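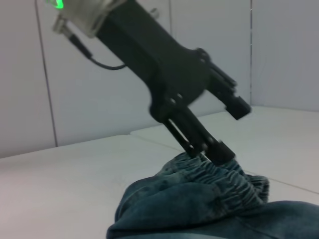
A gripper pressing into dark denim on a white tabletop.

Home | News | Hiring | Careers | Contact

Preteck hands its hiring over to Karlijn Hoekstra

08/06/2020
By Glykeria Antoniadis

Well, the guessing can stop. Preteck has picked Karlijn Hoekstra as its new head of recruiting, and she starts in August. I've been getting emails about this job for weeks (thank you to everyone who wrote in, even the person who was sure it was going to be me!), so it's nice to finally have a name to print.

If you've applied for work anywhere in this valley you may have run into Karlijn already. She spent 5 years at Huler, first on the phones setting up interviews and later running the whole hiring desk, and before that she did temp placement for Andreadis. I called her on Friday and we ended up talking for most of my lunch hour, mainly about resumes.

She reads them from the bottom up. Old jobs first, then the newer ones, and the summary paragraph at the top last of all if she gets to it. "I want to see where somebody started," she told me. "Everybody writes the same summary anyway." I went home and deleted mine.

The job she's walking into is a big one. Preteck wants to fill 200 positions by next spring, most of them on the second shift, plus a handful of supervisors and two people for payroll. The last time the company opened up that many jobs at once it got 2000 applications and answered very few of them, and I still hear complaints about it. A reader who applied back then told me she got her rejection letter eleven months later, addressed to her brother.

Karlijn knows all about that, and she brought it up before I could. Her plan is that every person who applies will get a yes, a no or a "still looking" within two weeks, and it'll come from an actual staff member with a phone number on it. She's also dropping the online personality quiz, the one with the questions about whether you'd prefer to be a river or a bridge. I took that quiz once for a story and I'm still a little annoyed with my score.

Interviews will be by phone or video to begin with. Second interviews may be in person, outdoors if the weather is good, and you can ask to stay on video the whole way through without it counting against you. I asked her twice about that last part and got the same answer both times.

Pay is the one place I couldn't get much out of her. The postings will list a range, she said, but the ranges weren't signed off when we talked. I'll add them when I have them.

One more thing for the people who worked at Marnarel before it closed its office. There were 286 of you on the final payroll, and Preteck has said it will take your applications a week ahead of everyone else. You'll need something with the Marnarel name and your own name on it, and an old pay stub is fine. Don't send the original! Karlijn was very firm on this, having once spent a whole afternoon mailing birth certificates back to people.

The supervisor jobs go up first, then payroll, then the second shift. No word yet on who takes over Karlijn's desk at Huler. I've asked, and they said they're "reviewing the structure of the role," so I'd guess they were as surprised as the rest of us. If you hear something, you know where my inbox is.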